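4.2 Wet-weather purchases and length of stay

The second part of the survey dealt with what visitors bought once rain had begun. Of the 2,000 forms handed out at the Panyasiri gates in July, 1,196 came back with enough answers to be used. Each form asked the visitor's party size, time of arrival, rain gear brought from home, and anything bought inside the park to keep dry. Visitors with season passes received the same form as day guests, although the two groups were later tabulated separately.

Almost 57 percent of the parties that bought rain gear did so within half an hour of the first shower. Most purchases took place at the shop nearest to the party at that moment, even where a cheaper item was on sale a short walk away. This agrees with the earlier interviews at Pornevia, where guests said that price mattered less to them than getting back in line. Parties with small children were more likely to buy for every member at once. Parties made up only of adults tended to wait, and a fair number of them went indoors to eat instead.

Eating indoors proved to be the main alternative to buying. The covered food hall at Canov filled early on wet afternoons and stayed full until the evening parade. Vörös, in her work on the Plitinbridge gardens, treats such halls as a form of shelter that also happens to sell meals, and the present results support that reading. Guests who sat down to a meal during rain stayed in the park longer, on the whole, than guests who bought a poncho and carried on.

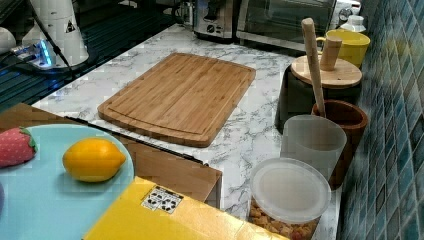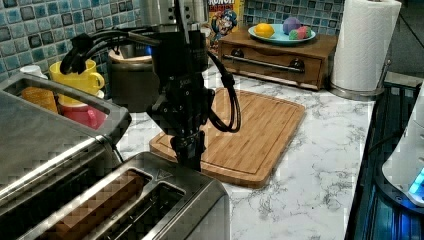

Figure 4. A bamboo cutting board on a marble-patterned countertop, in both views.

Two limits should be kept in mind. The forms were collected at the exit, so guests who left by the hotel path are not included. The survey also covered a single park in a warm month, when a wet shirt is a minor trouble. Edit Vörös has suggested in correspondence that a spring survey would show earlier buying and more early departures, and a repeat with the same form is planned. Until those results are in, the figures given in this section should be applied only to summer day visits. Section 4.3 takes up the related matter of ride closures and the order in which guests changed their plans after a closure was announced.

Last updated: July

Contact the editorial office | Copyright the authors | Back to top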